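Clubhouse > Coaching corner > Fullback basics

How to teach the overlapping run

I've looked after the under-12s at Skamside for six seasons, and the overlap is still my favourite thing to teach. Kids love it because they get to sprint past everybody! You'll need a ball, 20 cones and half a pitch.

Start with no defenders at all. Put your winger on the touchline with the ball and your fullback well behind. The winger dribbles inside, the fullback goes around the outside, and the pass gets rolled into the space in front.
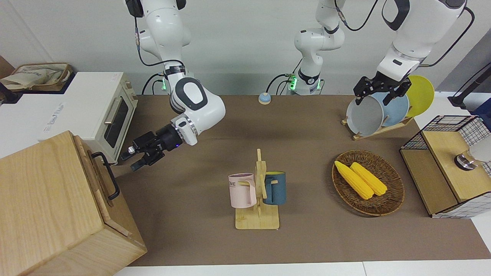 Do that until the timing looks right on both flanks. Most fullbacks go far too early the first few times, so I get mine to wait until the winger takes that first touch infield – then go, flat out, and shout for it.

Next, add one defender. Now the winger has a choice: slip the pass or keep the ball and cut in. Don't tell them which. If the defender follows the runner, the inside is open, and they'll work that out quicker than you'd think.

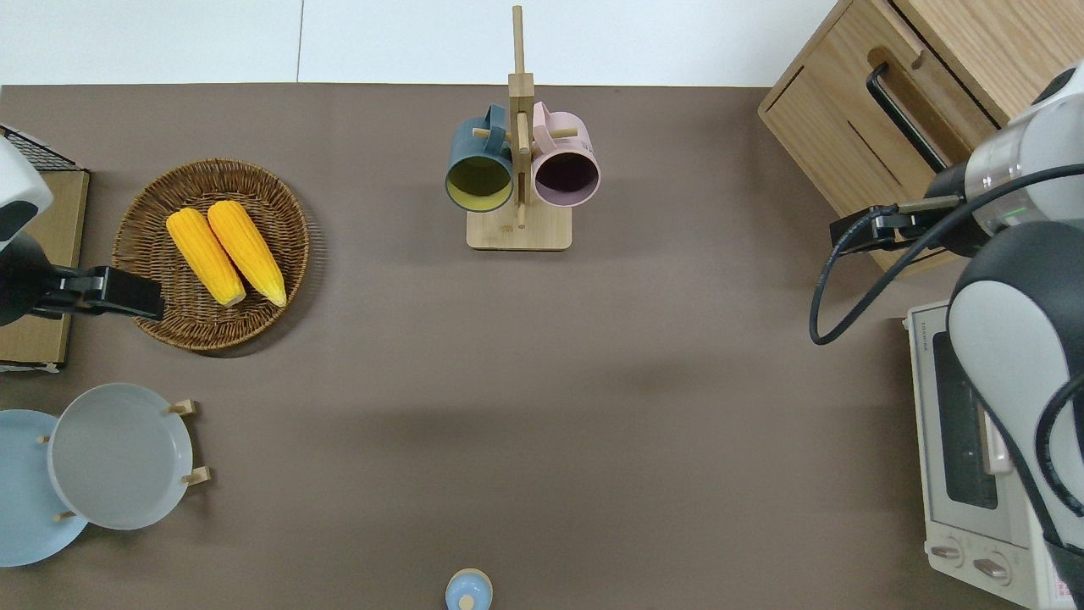 The bit that gets forgotten is cover. When your fullback bombs on, somebody has to slide across behind, usually the holding midfielder. I explain this at the kitchen table with whatever's handy. Picture that brown tabletop with the woven basket over on the left and all the bare surface in the middle: the basket's your fullback stuck out wide, and the bare part is where Holska Rovers scored against us twice in December. Ouch.

Finish with a small game, six against six, where a goal from an overlap counts double. Keep the pitch wide or there's no room to run into.

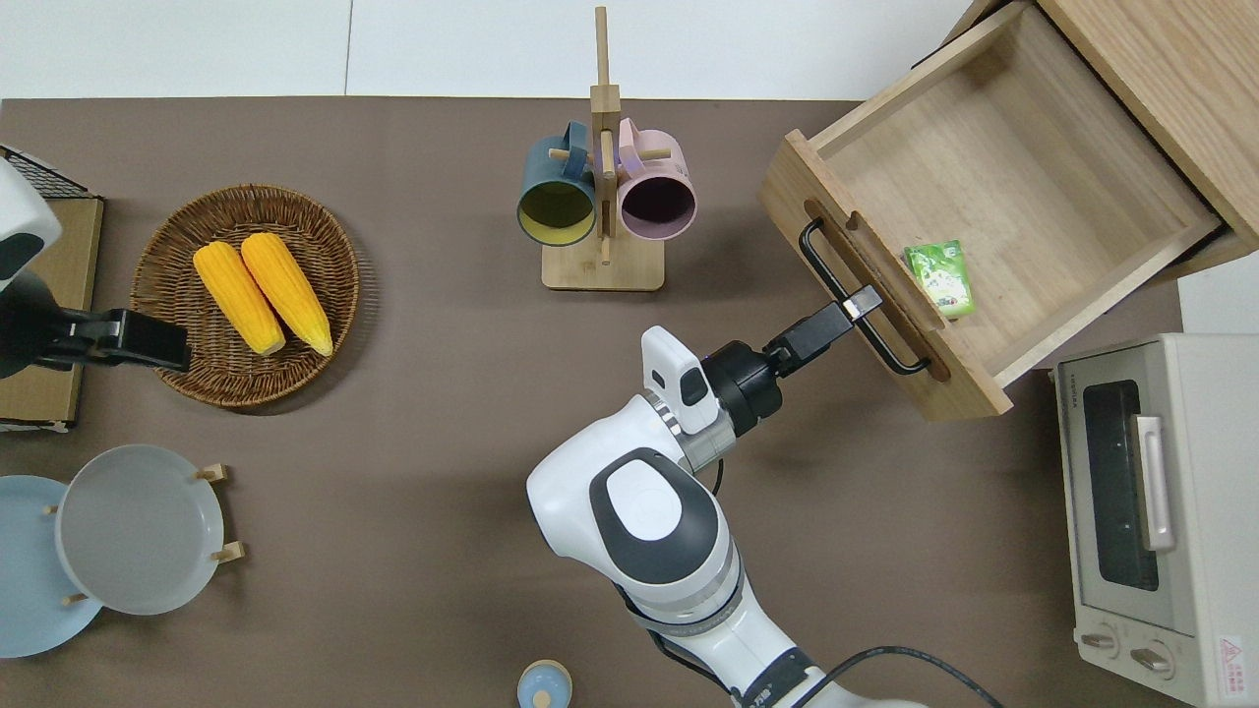

If they're puffed, swap the fullbacks over every few minutes. It's a lot of running for little legs, and the centre-backs are always keen for a turn out there anyway. We pack up with a slow lap and some oranges.

Contact Skamside Juniors | © Skamside Juniors Football Club | Back to top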